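The boiler at Hornance lives in what used to be the dairy, and it gets more visitors than the church. People drive up the valley, park on the verge and are shown a large green box that hums. Then they are shown the hopper, which holds wood chip, and after that they are usually offered soup.

Hornance is a village of 188 people at the top of a long, damp valley, with woodland on three sides and no gas main on any of them. For most of living memory it has heated itself with oil, coal and complaint. Since last April, it has been trying to do the job with trees. The scheme is called Brurkik, a name that came out of a public meeting and that no one present will now own up to proposing. It buys thinnings from the woods above the village, chips them in a yard by the bridge, burns the chips in the dairy and sends hot water down the hill in a pair of buried pipes.

On paper it is beautifully simple. The paper in question is a feasibility study of 170 pages, and I have read it, including the appendix on moisture content. Moisture content is the thing to grasp if you ever want to be allowed to speak in Hornance again. Fresh wood is heavy with water, and burning it means spending half your fire on making steam. Dry it under a roof with the wind coming through and you have a decent fuel. Dry it under the tarpaulin left over from somebody's extension and you have compost, as the village found out in the first winter. 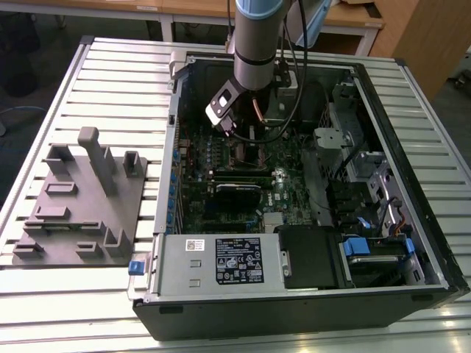

Iason Liapis

I should declare an interest, having moved here two years before the pipe reached my gate and signed up on the doorstep without reading a word. My own house was heated by a stove called a Pastell, a handsome thing in cream enamel that warmed an area the size of a hearthrug and the dog on top of it. I was ready to believe in anything with a thermostat.

The economics depend on whom you sit next to. The woodland belongs mainly to the Moschos estate, which for decades regarded thinnings as something you paid people to take away. Now that a village wants them, the estate has discovered a deep affection for its small, bent larches and prices them accordingly. The first contract was agreed over lunch. The second took 19 meetings and a man from the city with a laser for measuring log piles.

Even so, the money stays closer than it did. An oil delivery used to come over the pass and the payment for it went back the same way. The chip comes from a mile and a half up the track, cut by people who drink in the same bar as the customers and can be shouted at directly. There is a winter job at the yard, and a second one whenever the chipper jams. My neighbour's son has taken a course in chainsaw maintenance and talks of little else.

Then there is the matter of the woods themselves, on which the village divides roughly by altitude. Those at the top of the hill look out at the cut strips and see a plundering. Those at the bottom, who can't see them, consider the thing a triumph of careful management. The forester, when pressed, says that a neglected plantation does better for having some of it taken out, that light on the floor brings back the brambles and the birds, and that all of this holds only so long as no one gets greedy. She has put a ceiling on the yearly cut. It is written into the scheme's rules, and there have already been 2 attempts to write it out again, both in January, when principles are at their thinnest.

Smoke was the great fear. A modern chip boiler running hot on dry fuel makes very little of it, far less than the old chimneys did on a still evening, when you could stand by the bridge and taste each household separately. The trouble comes in spring and autumn, when the demand drops and the boiler has to idle, something it does with bad grace. The fix is a big insulated tank of hot water that lets it work flat out and then rest. The tank was in the original plan, came out to save money, and has since gone back in for rather more.

Bills are down for most people. They are up for a few, chiefly those who used to heat one room and now, having radiators in all of them, have discovered that they own a spare bedroom. The study has a phrase for this, "comfort taking", which makes it sound like shoplifting. An old man on the lower road told me he had worn a hat indoors every winter of his marriage and had no intention of counting the cost of leaving it off.

Whether any of it would travel is another question. The next valley has twice the houses, half the trees and a main road, and has asked Hornance for advice. A party went over in the evening with slides. They got as far as moisture content.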